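搜索本列表存档 搜索 高级搜索 全部年份

[车间与自动化] 回复：机器来了以后，大家手上的活变成什么样了？

日期：2018-06-02

各位列友好：

先跟大家道个歉，三月里那封信我一直记着要回，拖到现在，茶都不知道凉了几杯。今天休息，家里安静，我慢慢写，写长了还请包涵。

> 我们厂也在谈上机械臂，老板去 Manditz 看过一圈，回来很兴奋。
> 底下的人就没那么兴奋了。做了十几年分拣和装盒的老师傅问我，
> 以后是不是就剩下看机器了。我答不上来。
> 有没有已经走过这一步的同行，讲讲人怎么安排，工资怎么算，
> 还有，大家心里到底是什么滋味？

你问的这几样，最后一样最难讲，我还是从头说吧。

我在 Pumham 的配件仓做包装，后来转到样机间。我们这边一共32个人，装盒线上原来占了大半。刚听说要装机械臂的时候，食堂里吃饭都没什么声音，有位大姐连着几天把饭盒盖子开了又扣上，一口没动，我现在想起来还有点心酸。主管那时候讲了一句“一个也不裁”，讲得很诚恳，可是大家听过的诚恳话也多了，信的人一半都不到。

后来确实没有裁人，这一点我要替厂里说句公道话。但是活变了，变得比我们想的要碎。以前一个班下来，手上装了多少盒，心里清清楚楚，下班路上腿是酸的，人是踏实的。现在有几个人专门教机器怎么拿东西，拿袋子、拿带子、拿软塌塌的布料，一遍一遍地做给它看。每个动作要做满200遍才算一组，做得太快不行，犹豫了也不行，手抖一下那一遍就要重来。老师傅们一开始很不服气，说我装了半辈子盒子，还要人家来告诉我怎么伸手？ 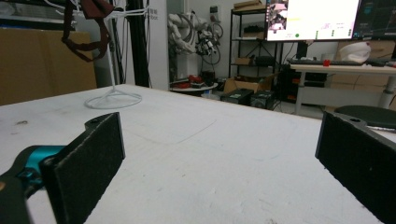 不过话说回来，不服气归不服气，他们教得就是比年轻人好。软的东西从哪里下手，带子绕住了先松哪一头，这些他们从来没有跟人讲过，因为从来没有人问过。样机间的工程师头一个月还拿着本子跟在后面记，后来干脆搬了凳子坐在旁边看，看完了请人家喝汽水。我自己也是那时候才晓得，原来我拿袋子之前会先用小指头拨一下，做了这么多年，自己都不知道！

工资的事，你一定很关心。我们这里原来是计件，转到样机间以后没有件可计了，头一阵子发的是基本工资加50块一天的补贴，算下来有人多有人少，手快的都吃了亏，闹过一回。现在改成按岗位定级，手快的老师傅定得高一些，大体上平了，但我不敢说人人满意。所以我劝你们，这件事一定要在机器进门以前谈，最好写在纸上贴出来。等机器装好了再谈，大家心里已经先有了疙瘩，一句平常话听着都像别有意思。

还有一样是身体上的。腰是好多了，真的好多了，我冬天都没有贴膏药。可是眼睛和脖子不行，收了工要对着屏幕把当天做的一段一段看过去，标出哪一遍好，哪一遍不好，年纪大的同事看到后来眼泪直流。我们提过以后，改成看半小时起来走一走，桌子也换了能升降的。你们要是买家具，记得把这笔钱算进去，别等人喊疼了再买。

至于心里的滋味，我只能说自己的。头一次看机械臂自己把一袋垫片放进盒子里，放得歪歪的，大家居然拍起手来，我也拍了，拍完了又觉得怪怪的，好像带徒弟带出师了，可是这个徒弟不会叫你一声师傅，过年也不会来吃饭。晚上回家跟家里人讲，家里人说你想得太多。大概是想得多了一点。

跟你们老师傅讲，“就剩下看机器”这句话，我们这边暂时没有应验，以后怎样我不敢打包票。Sindedbridge 那边的仓库比我们早，听说是两个班并成了一个班，他们的情况请那边的列友自己来讲，我道听途说，不好乱传。

要是你们有人想过来看看，写信到列表上就行，平日下午都方便，中午来的话食堂的面还可以。

祝大家身体都好。

Pumham 配件仓，一个装盒的

读者留言

老螺丝：看到饭盒那一段，想起我们厂当年。计件改定级这个事，能不能把你们的级别表发一份给大家参考？

Sindedbridge 夜班：被点名了。两个班并一个班是真的，夜班津贴没了，觉倒是睡得好了。改天单独写一封。

小指头：我今天上班特意看了一下，我也先拨一下，哈哈哈。

路过的采购：升降桌那条收下了，已经转给我们领导。

近期主题

Hadgu 分拣站试运行三个月的流水账
计件、计时、定级：各厂做法汇总（续）
看屏幕眼睛疼，大家都用什么办法
招人启事里的“示教员”到底做什么
本列表订户满2,000人，管理员说几句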